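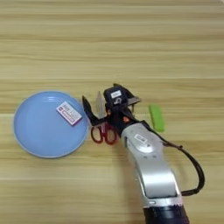 Prullport tabletop kit, first impressions
Posted by kerf_width, 1 January 2025

The Prullport kit from Hetia has been on my bench since November and I have enough hours on it to write something useful. It's the base bundle: gripper, wrist adapter, external cable, and a licence for the Gekenum task software. I already had the arm. Price through Roussel was $843 before shipping. My test set is small household items and one plate, and the software is given a plain instruction for each run. Flat things with awkward handles are the hard case for me, so the scissors get more attention than the rest. With the hand down over the red handles, one black finger reaches past the blade on the plate side, and the hand hides a fair bit of what it is meant to pick up. An overhead view alone is marginal for this. Budget for a second camera.

Setup took an evening. The adapter plate fit without shimming. The manual has the torque values for the wrist screws in a different section from the assembly steps, so read it through before starting.

Reply from tolstack

What is the cable clearance like? The external routing put me off. I went with an internally routed hand and have not regretted it, apart from the price.

Reply from kerf_width

It needs room. Clips at the wrist, then a big loop out to the right of the arm. I keep a strip of table clear on that side and set a keep-out zone in Gekenum. Wrist rotation past the soft limit pulls on the connector, and the default limit is too generous in my opinion. I dropped mine by 45 degrees.

Reply from greyhopper

Disagree on the default. The limit assumes the clips are at the positions in the drawing. Most people put them too close to the wrist, lose the slack, and then blame the software. Check the drawing before you throw away that much travel.

Reply from kerf_width

Clips are where the drawing says. I measured. The connector still loads up at the far end of the range.
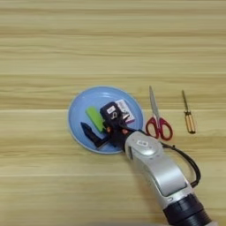
Clutter handling is the next item, as a couple of people asked by message. The Gekenum documentation says the grasp planner separates touching objects. My experience is mixed. It copes with a block beside a box. It does much worse when something thin and dark is in the pile, and my plate tests include exactly that: the black L-shaped piece sits partly under the other items, close in colour to the fingers coming down on top of it. Segmentation confuses the two often enough that I would not leave it running unattended. A lighter finger sleeve might help. Hetia doesn't list one.

I logged 367 runs over the trial. I'm not posting a success rate, as I changed the finger pads and the lighting partway through and the number would be meaningless.

Reply from tolstack

A number with caveats would still be more use than no number. You can split the log at the point where you changed the pads.

Reply from kerf_width

Pads and lights changed at different times and I didn't note the second one. The log can't be split cleanly. I'll do a fresh set.

Reply from offcut_nine

Is the support any good? Roussel sold me a different Hetia hand and took seven weeks to answer a warranty question.

Reply from greyhopper

Go to Hetia directly. Roussel only forwards the ticket. Mine was answered in two days, with a part number for the spring I had lost.

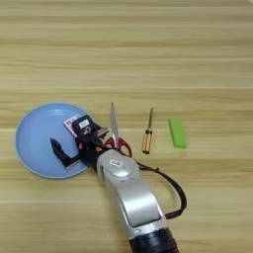 Layout matters more than I expected with this kit, so a note on that before I go back to the fresh set of runs. Gekenum plans each approach from the arm base, and items packed tightly on the table cost it a lot of replanning. A loose row works best for me. I keep the plate at the left, then scissors, screwdriver and the green block out to the right, with bare wood between the last few. The weak spot is that the cable arcs over the same side of the table the tools are on. For the screwdriver I would sooner mirror the row, but the plate would then be under the loop.

Reply from tolstack

Or rotate the hand half a turn on the adapter and send the cable out the left.

Reply from kerf_width

The adapter is keyed. It only goes on one way.

Reply from greyhopper

The newer adapter has two key positions. Look for a B after the part number.

Reply from kerf_width

No B on mine. I'll ask Hetia if they sell it separately.

Reply from offcut_nine

Please post the answer. If the adapter is a paid extra I'll stay with what I have.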